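Automation and Everyday Work
Unit 5: Household and Shop-Floor Chores

Course handout
Prepared by Ingeborg Strebel, with revisions by Veronika Hollenstein

Purpose of this unit

This handout accompanies the fifth unit of the course and should be read before the seminar. It deals with one question: can machines do ordinary chores yet? The question is asked often and answered loosely. Students are expected to leave the unit able to say which chores are meant, under what conditions, and with how much help from a person.

Students who missed Unit 4 should review the notes on grasping before continuing. The terms "grasp," "release," and "regrasp" are used here without further definition.

5.1 What counts as doing a chore

A chore is defined in this course as a task with an everyday purpose, a starting state that is not fully known in advance, and an end state that an ordinary person would accept as finished. The second part of the definition excludes a good deal of existing automation. A dishwasher washes dishes, but a person has already scraped, sorted, and racked them. A washing machine does not gather the clothes from the floor. These machines took over the middle of the chore and left both ends to the household.

The same division is found on the shop floor. A palletizing arm may stack sealed cartons all day, provided that the cartons arrive in a known size and at a known place. The person who opens a torn carton, finds two products mixed in it, and decides what to do next is performing the part that has resisted automation. In the packing hall at Grumstead, the case study used throughout this unit, the stacking cell has one operator and the returns bench has 20.

5.2 Why soft goods are difficult

Rigid objects keep their shape when lifted. A machine that knows the shape of a mug and the position of its handle can plan a grasp and expect the plan to hold. Cloth offers no such assurance. A sock may lie flat, inside out, folded on itself, or caught within another garment, and each of these presents a different outline to the camera. Once lifted, it changes again.

Three further difficulties should be noted.

First, fabric layers cling. A gripper closing on the edge of a towel may take one layer or several, and the difference is hard to see from above. People settle the matter by feel, rubbing the cloth between finger and thumb. Many grippers have no comparable sense of touch.

Second, containers hide their contents. Putting an item into an open box is often easier than taking a particular item out. As the hand goes in, it blocks the view of the very thing it is meant to hold, and the walls of the box limit the angles from which it can approach.

Third, homes are crowded. Beds, chairs, and the tops of appliances all serve as storage. A machine trained at a bare table must learn to separate the item it wants from many others that are not part of the task.

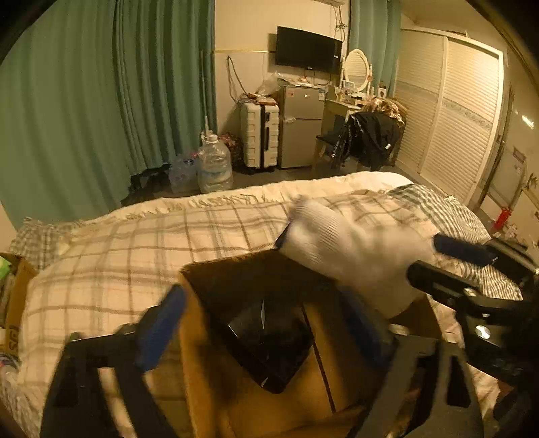
5.3 Learning from human demonstration

For much of the history of the field, chores were programmed as sequences of fixed motions. The approach remains sound where the work repeats exactly. For household tasks, attention has moved toward learning from demonstration, in which a person performs the task many times and a control program is trained on the recordings.

Demonstrations may be gathered in several ways. A person may steer a robot arm remotely, guide the arm by hand, or carry out the task with hand-held grippers fitted with cameras. The last method requires no robot at the site, so recordings can be made in kitchens, bedrooms, and stockrooms that a full machine could not easily enter. It also keeps the demonstrator to two fingers per hand, which brings the recorded motion closer to what the machine will later be able to do.

The method has limits. A person holding a gripper still brings human judgment to the task and will correct a poor grasp before it fails. If the recordings contain only smooth work, the trained machine may have no example to follow when something slips. Instructors of demonstrators are therefore advised to keep recordings in which an item was dropped and picked up again. There is also the matter of reach: a human arm bends around a bed frame in ways that many robot arms cannot.

5.4 Case study: the Pandirness sorting trial

The Pandirness trial placed a two-armed machine at a table with a mixed load of small garments and an open carton. The machine was to lift one garment at a time and place it in the carton. A trial item was counted as successful if the garment ended fully inside the carton and no other garment was moved off the table.

The trial covered 551 items. Results were strongest for thick items lying apart from the others, such as knitted hats and single socks. They were weakest for thin shirts with long sleeves, which tended to drape over the carton wall. The trial report classes a draped sleeve as a failure. Students may wish to consider whether a household would agree, as a person would simply push the sleeve in and carry on.

Two features of the trial deserve attention when the report is read. The carton was fixed to the table and could not slide. An attendant also reset the load whenever garments became tangled, and the time taken for these resets was left out of the reported working time. Neither choice is improper, and both are stated in the report. They do mean that the trial measured placing, and that it gives little information on sorting as a complete chore.

5.5 Reading claims about chore robots

The following points should be checked whenever a claim is read, whether in a research paper, a product notice, or a news article.

Was the machine acting on its own, or was a person steering it?
Was the recording shown at normal speed?
Had the room and the objects been used in training?
How many attempts were made, and were all of them reported?
Who prepared the work beforehand, and who finished it afterward?

The last point is the one most often omitted. In the Galby workshop exercise from Unit 3, the machine folded towels reliably once they had been laid flat and square to the table. Laying them out took the student assistants longer than folding them by hand would have taken.

5.6 Present position

The course takes the following view, which will be revised as the literature changes. Machines can perform many single steps of household and shop-floor work under favorable conditions. Fewer can link those steps into a whole chore in a room they have not met before, and recovery from small mishaps remains a weak point. Cost and safety around children and pets are treated separately in Unit 6.

Preparation for the seminar

Choose one chore carried out in your own home or place of work. Write down each step in order, including any step done without thinking, such as turning a sleeve right side out or holding a box steady with the other hand. Mark the steps that depend on touch and those that depend on knowing what the owner of the items would want. Two pages are sufficient. Drawings are welcome and need not be to scale.

Students working in pairs should each observe the other once and compare the lists afterward. Differences between the two lists should be brought to the seminar and should not be corrected in advance.

Required reading: Strebel, course reader, chapter 5. Hollenstein, "Cloth and Containers," in the same volume. The Zürcher workbook, section 2, is optional for students who have completed the laboratory module.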